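Two-arm tray carry in sim, before you build the real thing

Posted Apr 30, 2020 -- Brarimdale shared workshop, robot bench notes

Quick writeup, people keep asking at the bench. Goal is two arms carrying one tray across a room without dumping it. Do it in simulation first. Prints cost money and the Wuvunura arms we're building don't like being dropped.

You need the house scene loaded, the two-arm model, and the tray. Red-orange one, flat bottom, low walls. Views from our sim house:

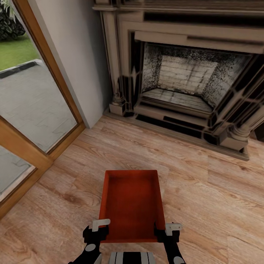
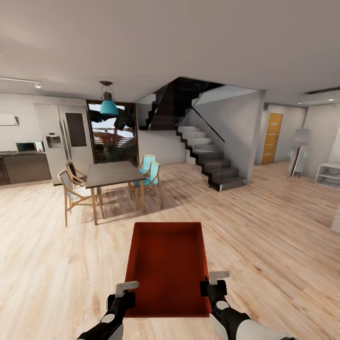
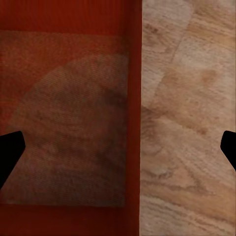
The first two have both grippers on the tray, fireplace in the first, dining table in the second. Last one is a close view of the fingers with nothing between them.

Step 1. Set up the grip

Grab the side walls, one gripper per side. Fingers go over the rim. Don't pinch the corners, tray twists as soon as you lift.
Both grippers at the same distance from the near end. Eyeball it, then type the same number in both boxes.
If the tray snaps sideways when you close, your two arm bases are not level with eachother. Fix that first, everything later depends on it.

Step 2. Lift

Slow. Both arms get the same height target in the same tick. We had ours going one after the other for most of October and blamed the friction setting the whole time.
Tray file is set at 497 grams. Leave it. Lighter and it floats around, looks great, means nothing.
Hold 3 seconds at the top before you drive anywhere. Watch the far end. If it sags, tighten the wrist gain a little and go again.

Step 3. Drive

Lock the arms relative to the body, then move the base. Not both at once, not yet.
Pick a stretch of open floor. Stay wide of the dining chairs -- the collision shapes are fatter than the chairs look.
Turns at half speed. Tray has a long axis so the far end swings out more than you think.

Step 4. Check the wrist view

Open the gripper camera and look at the finger tips. You want both fingers showing and sitting close to level. One way higher than the other, redo the wrist zero.
Textures go smeary up close, ignore it. Raising the texture setting just slowed our machine down.

Step 5. Put it down

Lower till contact shows on the log, stop, open both grippers together, back off straight. Don't lift away at an angle or a finger catches the rim and drags the tray along.

Moving to hardware

Finger brackets: the Viklund pattern, printed 2 per arm, white filament is fine. Sand the inside face.
Joint caps -- Dokness ones fit, the screws that come with them are too short, get longer ones.
Keep the sim speeds for the first real run. Then halve them.
Somebody on the stop button the whole time.

Settings file is on the bench computer in the tray folder. Copy it, dont edit the orignal.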